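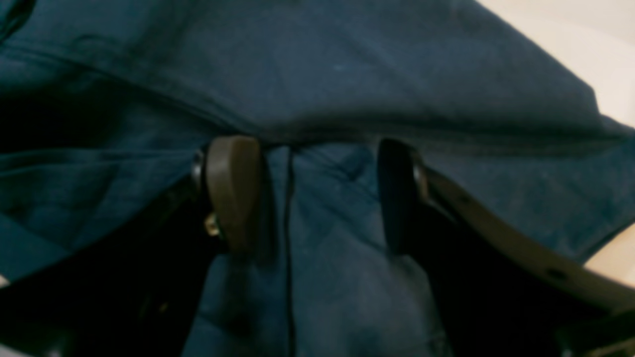
Skama cloth folding study: your questions answered

Page last updated 09/11/2020

We have had a lovely amount of post since our October write-up went online, and a good many of you asked the same things. We've gathered the answers here, and we'll keep adding to them as more questions come in.

What is Skama, in a nutshell?

Skama is our method for teaching a pair of robot arms to fold clothes by learning from people. Somebody guides the arms through a fold, we record the joint movements together with what the cameras see, and a network learns to go from one to the other. The work is carried out at our Gadberg lab. We use ordinary garments and an ordinary white table, and no part of the cloth is modelled in advance – no mesh and no simulated stretch.

Why bother with cameras at the wrist when there is one looking at the table?

We wondered this ourselves for quite a while! The overhead view is very good at telling the network where a garment is and which way it points, but it is rather poor at telling it what the fingers have got hold of.
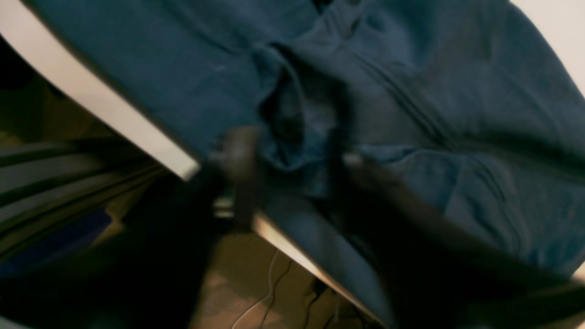

Our first version of Skama had no wrist views at all, and its favourite mistake was to take hold of one layer when it needed two. The trouble is that layers only show up clearly from close by. With dark blue cloth like this, hanging over a pale rim, the shadowed fold beside the fingers is the sort of clue the network needs, and from a metre up it is little more than a smudge. The blur on the gripper is quite normal too, and we leave such frames in the training set, as the arms will meet plenty of them when working alone.

How much data did you use?

The full set holds 3685 recorded folds. After removing the ones with missing camera frames or badly matched clocks we were left with 2617 for training, which felt painful at the time but did make the results steadier. We haven't yet tested whether some of the discarded recordings could be rescued, and we would like to.

Do the two arms take turns, or do they work together?
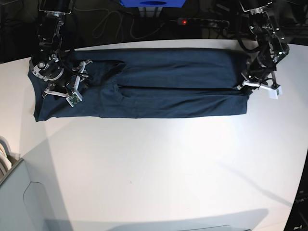 Skama predicts the movements of both arms in one go, as a single short burst of motion, and then looks again and predicts the next. We did try one network per arm, and the pair of them pulled against each other dreadfully. Holding a long piece of cloth at both ends, as the arms are doing here, is where that matters most, for a small disagreement is enough to drag the whole rectangle askew or slip it out of one gripper. The bunched ridge running diagonally across the garment is another thing we watch for. Our scoring takes marks off for ridges left at the end, though never for ones that come and go along the way.

How does it compare with other methods?

We compared it with Bako, our older approach, which picks a grasp point and then plays back a fixed movement. On T-shirts Bako is quicker, and we are still fond of it, but it has no means of changing its mind halfway through. Skama finished 45 more folds than Bako over the same test runs, and most of that gap came from shirts that had been put down crookedly.

What do you count as a finished fold?

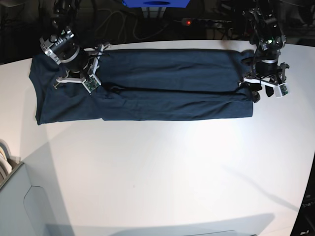 We score the shape of the garment, and we score it in stages, so a run that goes wrong late on still earns something for its early work. The lengthwise fold is the first stage. For a T-shirt we ask for a long, narrow band, much like the navy one lying between the two arms, and we allow the neckline end to be wider and bulkier than the rest. Small wrinkles are forgiven. Loose flaps, such as those hanging at the other end, are something we look at again when the last stage is scored.

Can I have the code and the recordings?

Yes, and please do! Both are kept in the Brosumo archive, along with the list of recordings we left out. You will need 2 arms to run the method as it stands – we have no single-arm version, and the network expects joint readings from both sides. If your grippers are different from ours you will want to record some folds of your own and train further on those before expecting much.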